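Notes from the tenants' meeting, Jul 26, 2022. I took these by hand and typed them up the same night, so if I got your point wrong, email me and I'll fix it before they go on the board downstairs.

We started late again, mostly over the folding chairs. Minutes from the last meeting were accepted as written, except that the bike shed is on the Galindo side of the lot and I had put it on the other side. Sorry!

## Laundry room

This ate up the first half of the evening. The Fandell washers are both running, but the dryer by the window still eats coins, and folks on the upper floors are tired of walking down with a full load for nothing. Closance quoted us 351 dollars to swap the coin box and check the belt. I think that's fair, and so did most of the room — a couple of people wanted a second quote first.

We voted to go ahead with Closance. The money comes out of the repair fund, which stands at 3000 dollars before this bill.

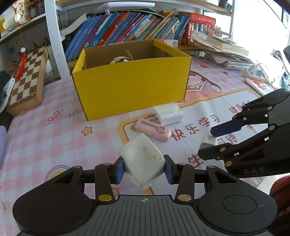
Somebody also asked if we could move quiet hours in the laundry room so people on late shifts can get a load in. We went back and forth on that for a good while (the apartment right over the dryers was not thrilled, and I get it). No vote. It goes on the list for next time.

## Courtyard and garden beds

The tomatoes are doing great and the hose is not. It leaks at the faucet end and the puddle is creeping toward the basement steps. We agreed to buy a new hose and a proper hose reel, and to cap the whole courtyard budget at 300 dollars for the rest of the season. I'm picking up the hose myself this week, so please don't anybody else buy one!

There was a long and pretty cheerful talk about the mint, which has taken over its own bed and is working on the next one. Decision: it gets dug up and put in pots. Take some home if you want it.

We'll also hold the swap table out there again, weather permitting. Whatever isn't picked up by the end of the day goes to Skukano, same as before. They don't take mattresses or old TVs, so please keep those off the table.

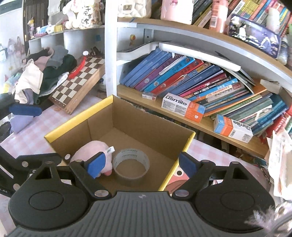

## Front door and packages

- The door closer is slamming again. I'll call the management office and ask for an adjustment.
- Packages should go on the shelf, off the floor, with the apartment number facing out.
- Spare front door keys: we have 2 left. If you've got one you aren't using, drop it in the office slot.

## Heat

Yes, we talked about heat in the middle of summer. Last January was rough on the north side and we want the radiators bled before it gets cold. I'm writing the letter to management and will bring a draft to the next meeting.

Next meeting is in the same room. Bring your own chair if you can.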